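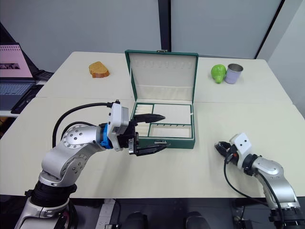
Green box, lid up, on the far table section. Toast to the left, pear and cup to the right.

Tuesday, after lunch

Jewelry box notes, continued. Colleen Lemieux wants the green one settled before we go on to the Pruris box, so the afternoon went to that.

Lining is cream in the lid and in the tray. Ring slots run in a row along the top of the lid panel, padded, fairly small. I tried 4 of the sample rings in them. The two thin bands hold fine. The wide one has to be pushed in with a thumb and comes out crooked. The one with the raised stone sits all right but touches the tray partition when the lid is closed – not hard, but enough to hear it. Use the ring rolls in the left compartment for anything with a stone.

Upper-right compartment left empty for now. Volodymyr Zinchenko thinks it should take the bracelets. I would put the watch there and find another place for the bracelets, as they tangle. To be decided.

Lower right, the narrow slotted strip: tried earrings. Posts go in, hooks slide out as soon as the box is tilted. Will try a thin foam backing from the Bevetti samples if there is any left in the drawer.

Clasp: closed and opened it 40 times by hand. No change in feel. It needs a straight press at the middle of the lid. Pressed from a corner, it missed 2 times. Write that on the card for whoever sets out the box next.

Hinge stays up without support when the lid is fully back. Halfway up it drops. Open it all the way or leave it shut.

Table: the seam between the far and near sections is worth watching. Slid the box over it twice and the front edge caught both times – lift it across instead. I asked about getting the panels leveled. Colleen says after the Sydorenko order is out, so not soon.

Still to do:
Foam strip for the earrings
Weigh the box empty and full
Ask Volodymyr which bracelets he means
Find the second cup that goes with the lavender one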